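Packing bench tips, pouch line

Quick ones from the back room at Rulton, written up between shifts so forgive the typing. Mostly for anyone new on the table since the Drenon machine took over the sealing and labelling in March.

Start with the machine's batch size and work backwards. It wants 200 at a time. Give it 180 and it sits there blinking at you, give it 230 and the last tray gets spat back. Count into trays as you go, not at the end.

Short nails or thin cotton gloves. Snags in printed cotton show up straight away on the label check and you'll get the whole tray back.

Put small metal bits in a jam jar lid with a magnet stuck underneath. Saves crawling about on the floor.

Cloth stays flat overnight, under a board. Folded cloth comes out with a crease and the feeder reads a crease as an edge. Took us a fortnight to work that one out.
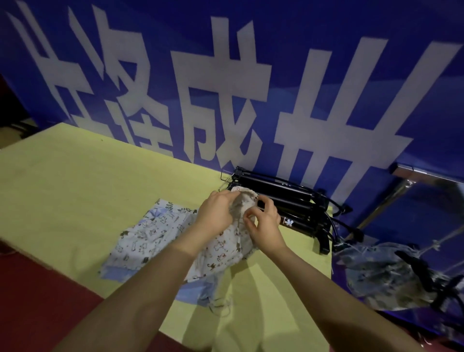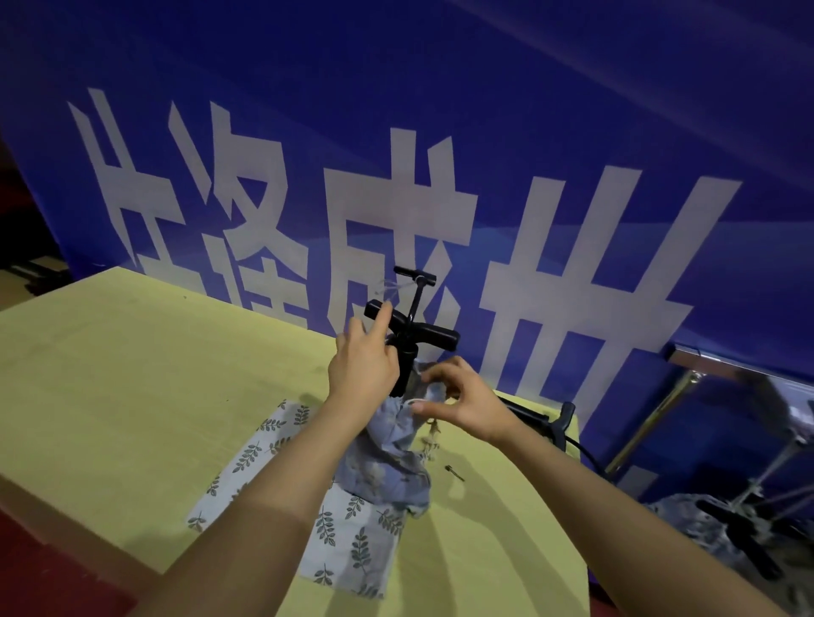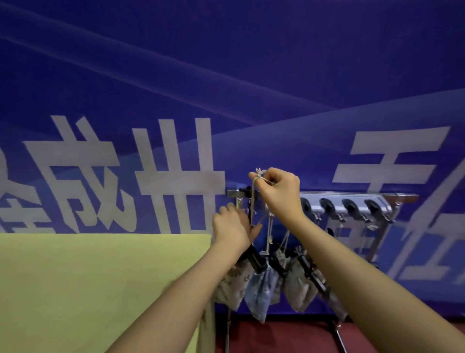
Handwork, table and rack.

Pace is what has changed most for us, more than the jobs themselves. Before, you sealed your own and labelled your own, and if you were slow on one bit you made it up on another. Now the machine does 527 an hour when it's happy and all the fiddly cloth work is still ours, so the waiting has moved to our end. Tariq Bugti did the sums and reckoned some 4000 a week was fair for the four of us with proper breaks. Management had 3335 down to start with, then crept it up, so keep your own tally. What helps: hang the pouches by their cords from a rail as in the last picture, then you can see what you've got without digging through a heap, and the table stays clear for the next lot of cloth. Check the knot while the cord is up at eye level. Much easier on the neck than bending over it.

Swap jobs every hour. Table, rack, feeding, back to table. Florence Sawatzky had her thumb strapped for weeks after doing nothing but cords, and she's been at it years. If the supervisor says the swap slows things down, show them the reject sheet for the afternoons.

Dont clear a jam with your fingers. Red button, wait for the arm to park, then the long tweezers. Wunska brand ones are fine, the cheap ones bend.

Wipe the sensor window at tea break, dry cloth only. Spray leaves a film and it starts rejecting pale fabric. Lint is the other culprit, esp. from the cream stuff.

Offcuts in the Minhas tub by the door, not the general bin. They get used for stuffing.

If it's been retrained over lunch run ten spares through before you give it anything good. Ask who changed what and write it on teh board.

More when I get a minute, still need to do the bit about label rolls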